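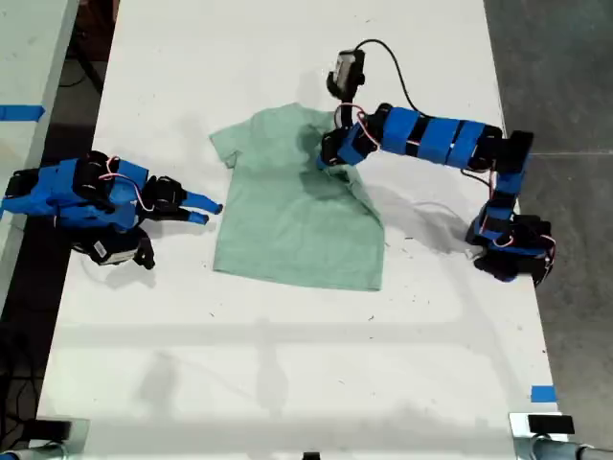 The woman who runs the Gourlay clothing exchange began it with a trestle table and 351 garments, most of them her own family's. Five years on, the exchange takes up the old drapery in the main street and opens every morning until noon. She asked not to be named, saying the shop belongs to the town. Much of what comes in is plain everyday stuff, like a light green T-shirt with short sleeves, and she would sooner have that than formal wear. "People need something to put on for work or school," she says. "I've had the same ball gown on the rack since we opened."

The rules are simple. Bring a piece, take a piece. Anyone who has nothing to bring can take up to five and no record is kept.

Last year 2,374 items changed hands. She expected the figure to drop when the Skustis store opened out on the highway with its cheap basics, but it went up. "They buy it there in March and it's with us by October," she says. "The seams go first. I spend my evenings on seams."

Stains are her other job. She soaks whites overnight and does colours by hand in cold water with plain soap. Grease gets a bit of dishwashing liquid. Anything past saving is cut up for rags, which go to the garage across the road.

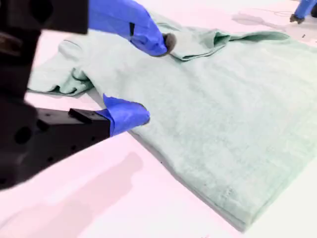

Pale green fabric on a white tabletop.

The rent is $1,000 a month, paid out of a coin jar and a yearly grant from the shire. She has been asked to start a second exchange in Podine and has said no twice.

"I'd have to drive over there," she says. "They've got a hall and they've got clothes. They can ring me if they get stuck."

She is looking for winter coats in children's sizes, and hangers.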